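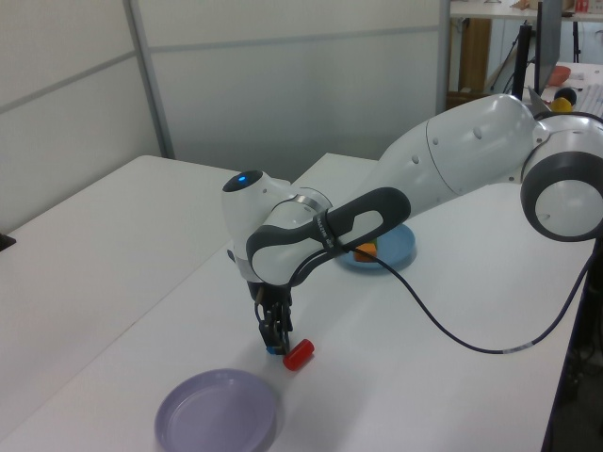

Home | Arms | Grippers | Hire | Open Days | Contact

Fumura Tabletop Arm: come and have a play!

I get asked all the time whether you can try the Fumura before you spend any money on it, and the answer is yes, please do. We run open days at the Skurum workshop (the last one was in July and we ran out of biscuits), and the next is on 21/09/2025. It costs nothing, but there are only 50 spots, so book early.

What will you see? Mostly sorting. The two-finger gripper picks up small blocks and bits and pops them onto coloured plates, and then you get a turn at guiding it yourself. My neighbour's kids were better at it than me, which stung a little.

Shahram Kiani looks after the demo bench and will happily talk grippers until you beg him to stop. Femke Van Rooij does the 3 o'clock session on programming, and she's very patient with beginners (I was one!).

If you'd rather have the arm at your place, hire is $1475 for 8 days, with the Ovent gripper kit and a carry case thrown in. Delivery is extra outside the metro area. Schools and clubs, give me a ring first and we'll sort out a better rate.

Parking is behind the Orlandini building, past the blue gate.

Contact us | © Skurum Workshop | Back to top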